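Tuesday, Flavley shop, finish bench

Trenance oil, second go. Kirsty wants an answer on whether we switch before the Drundport job, and I still don't have one I'd sign.

The claim on the can is one coat, full water resistance, no sanding between. I have yet to meet an oil that does that, and I've met a lot of cans. The rep's own sample block looked great, but it was the size of a playing card and had obviously been fussed over. I'd like to see the same thing on a top somebody eats breakfast on.

Setup. Four offcuts from the same board, all planed the same day, all sanded to the same grit by me (not by whoever was free, which is what went wrong last time). A is bare. B has one coat of Trenance, as the can says. C has two coats of Trenance, light rub between, which the can says is pointless. D has our usual, the Moffat, two coats. Ends sealed with wax on all four. Bench humidity reading 60 percent when I started. The meter is the old one from the spray room and I don't trust it to better than a few points, so take that number as the meter's opinion.

Ring test, water, glass left overnight. A marked, as it should. B marked too, a faint gray ring, visible from across the bench if you get low to the light. C no ring I could find. D no ring. Bríd looked at C and D without knowing which was which and picked D as "the one with the ring," so either there's a ring on D I can't see or she was guessing. She says she was not guessing. Noted.

Ring test, coffee. All four marked. I don't read much into this, the coffee in this building would mark glass.

Rub test. 2,000 strokes with the weighted pad, B and D only, as the jig takes two at a time and I wanted to go home. B lost its sheen in a band down the middle. D lost some too but you have to tilt it. The pad on B's side had been used before and D's had not. I only found that out when I took them off. So the rub test is worth nothing until it's repeated with fresh pads on both, and I'd rather write that here than have it turn up in the Drundport quote as a result.

Weights. B was 735 grams before the coat. I forgot to write down the weight after. Sorry. C and D are on the card taped to the jig.

Smell: Trenance is better, no argument. Kirsty could work next to it with the door shut, and with the Moffat she can't. That's a real point in its favor and maybe the only one so far.

Drying time. Can says overnight. B was still grabbing dust at lunch the next day. To be fair, it was by the cold wall. Moving the rack before the next round.

Where this leaves us. Two coats of Trenance may be as good as two coats of Moffat. One coat isn't, on what I've seen, and the price only makes sense at one coat. Kirsty did the sum twice and got the same answer both times, which I believe more than I believe the can. Bríd thinks we're being hard on it and that the overnight ring is harsher than real life. Maybe. My kitchen says otherwise.

To do: rub test again, new pads, all four pieces, swap sides halfway. Ask the rep what was under the finish on that sample block, in writing. Weigh everything before AND after. Find out if the spray room meter has ever been checked against anything.

Last thing, color. The Trenance leaflet says it "evens tone across face and edge," and I don't buy it. Even tone between face and edge depends on how the piece is cut and how the light falls on it, well before any oil gets near it, and none of their samples showed an edge at all. Before we argue about whether a finish evens anything, we should agree on what we're asking for. Kirsty and I went back and forth over a table like the one at the bottom of this entry: medium brown top, fine grain running mostly left to right, and a thick front edge that comes out darker than the face. She'd call that edge a fault and want it brought up to match. I'd leave it alone, I like to see where a top stops. If the customer sides with her, then fine, the tone claim matters, and I'll run an edge piece of each oil next to a bare one with the lamp in one fixed spot. If they side with me, it's a line on a leaflet and we can stop talking about it. Bríd is asking them.

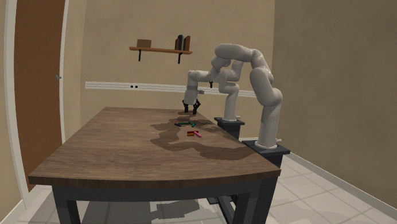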